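How to Judge Whether a Robot Can Do a Household Chore

This guide is intended for facilities managers, housing staff and members of the public who are asked to consider a machine for domestic or light shop-floor work. It sets out the method used by the Household Automation Desk at Drevstead. No technical training is required.

Before you begin

Write down the chore in one sentence, as you would explain it to a new employee. "Tidy the kitchen" is too wide to test. "Put the vegetables on the floor into the basket" can be tested, and two people watching the same attempt will usually agree on the result.

Obtain the following:

A written description of the chore
A list of the objects involved, including their sizes
A clock or timer
A score sheet with one line for each attempt
The supplier's own statement of what the machine can do

Step 1. Divide the chore into parts

Most chores that look simple contain several separate skills. Putting produce in a basket requires the machine to find each item, reach it, close its fingers with suitable force, lift, travel to the basket, and let go at the right moment. Score each part separately. A machine that grips well and releases badly has a different problem from one that cannot find the item, and a single pass or fail mark will hide this.

Step 2. Choose objects that differ

Use items of unlike shape and firmness. A tomato bruises and can roll away. A lemon is firm but has tapered ends. An eggplant is long, smooth and heavier at one end, and is often dropped when it is picked up away from its middle. Suppliers tend to demonstrate with one object that suits their gripper. Ask them to use yours.

Step 3. Decide between simulation and a physical trial

Many suppliers will offer results from a simulated room before they offer a visit. Simulated results are useful for comparing two versions of the same software and for repeating an attempt under identical conditions. They are weaker evidence about grip, because the softness of fruit and the friction of a woven surface are difficult to model. Record simulated and physical attempts on separate sheets and do not add them together.

Step 4. Set the number of attempts

We recommend 100 attempts for each chore in simulation. For physical trials, where staff time is limited, a smaller number is acceptable if it is agreed in advance. Do not stop early because the machine is performing well. In our August review at Odbridge, one system's score fell sharply once the starting positions of the objects were changed.

Step 5. Vary the room

Move the container. Place objects on a rug for some attempts and on bare floor for others. Put furniture near the path of the arms. A person steps around a low bench without thinking about it; a machine may stop, or may choose a reach that leaves one hand with nothing to do. Note any contact with appliances or furniture, even where the item was delivered correctly.

Step 6. Score the results

Award a mark for each completed part, and record whether a person had to step in. The Desk treats any attempt that needed help as incomplete. Time should be recorded but should not decide the outcome on its own. A slow machine may still be of use overnight. A machine that needs someone standing beside it saves no labor.

Step 7. Interpret the score

As a working rule, a system that finishes fewer than 70 of its 100 attempts should not be considered for unsupervised use. A higher score supports a longer physical trial. It does not by itself support a purchase.

Can machines do these chores yet?

Our present view is that picking up and placing known objects in a known room is within reach of several systems, under supervision. Mixed produce, moved furniture and soft goods continue to cause failures. Murali Lobo, who leads the Desk, advises applicants to begin with one narrow chore and to widen it only after the score has held steady through a second round of attempts.

Completed score sheets may be sent to the Desk for comparison with those already received from Dremville and Odbridge. Please state the chore, the objects used and whether the attempts were simulated or physical.

Last reviewed 24 November 2024 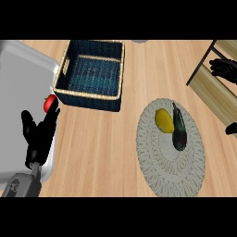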